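How do you teach a robot to put away socks?

I'm Kadri, and I have the funniest job. I put away laundry all day so that a robot can learn how! You can't just tell a robot "tidy up, please." It has no idea what tidy means. So I show it, using a gripper I hold in my hand. It has two fingers that open and close when I squeeze, and a camera rides along to record everything.

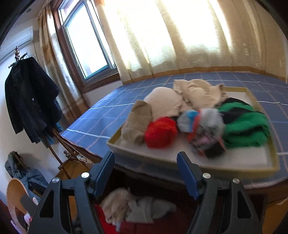 Clothes in a tray, ready for the gripper.

My first rule is no cheating! If I grabbed a sweater with my own fingers, the robot would learn nothing from it, as it doesn't have fingers like mine (poor thing). I have to pinch, lift and let go with the gripper, nice and slow.

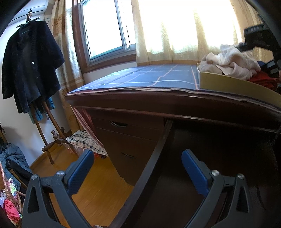
And one time isn't enough. You might learn to fold a towel after a few tries, but our robot, Pan, needs 2,000 tries to look at. Clothes are tricky because they flop into a new shape every time you drop them. A block is always a block, but a sock can be a ball, a noodle or a pancake.

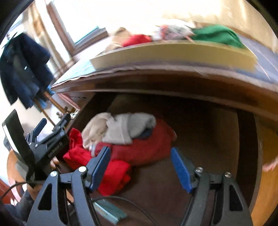

The gripper reaching into a drawer of clothes.

Once we have lots of recordings, my friend Wenjie feeds them to a computer. It hunts for patterns, like where the fingers went when a sleeve was hanging down. Then Pan gets a turn. The first time, it dropped the same shirt seven times in a row, and we all cheered when it finally held on!

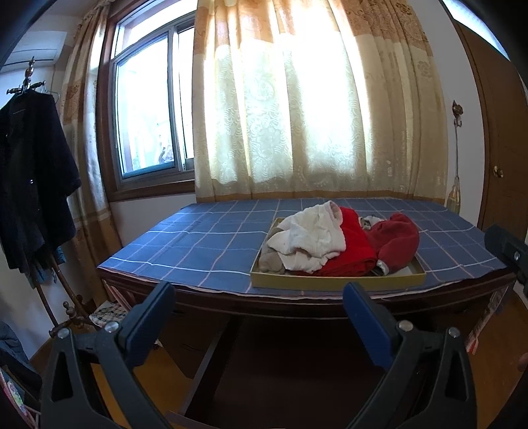 Can you teach a robot from far away?
Sometimes you can. With remote control, you move a handle or a joystick and the robot's arm copies you, while its computer saves each move.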